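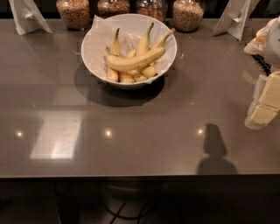 Careers > Open positions > Robot Safety Technician, Wudton

Colten is hiring a robot safety technician for its test kitchen in Wudton. The job is full time, on site, and reports to the head of testing.

In February one of our arms kept closing its gripper after the stop button was pressed. It crushed a jar on the worktable and glass went on the floor. No one was hurt. The arm was taken out of service and the tests on that table were suspended. We went back through 1,427 logged runs and found the same late stop in 19 of them, all on the Pacheco controller. The cause was a stop signal that waited behind other messages when the line was busy. The signal now has its own wire, but the other stations still have to be changed over and checked.

The arms handle food and tableware: fruit, bowls, glass jars, paper bags. You will work within reach of them every day.

What you will do:
- Test the stop circuit at all 10 stations and record stopping times
- Replace wiring and gripper pads
- Finish the fault report on the February failure and keep it up to date
- Lock out any arm that fails a check, without asking first
- Train new operators on the Vedel stop pendant

What we need from you:
- Two years of hands-on work with industrial or lab robots
- Able to read wiring diagrams and use a multimeter
- Clear written English, as other people will act on your reports
- Able to lift 40 pounds and stand for most of a shift

Experience with glass or food handling is useful but not required. The first 6 months are a trial period. Shifts are days only, with an on-call week every other month.

Send a resume and one fault report you have written, with company names removed if needed, through the application form. Applications close 2020-07-22. Interviews include a practical test at one of the stations. Closed-toe shoes are required on the test floor, and we provide eye protection.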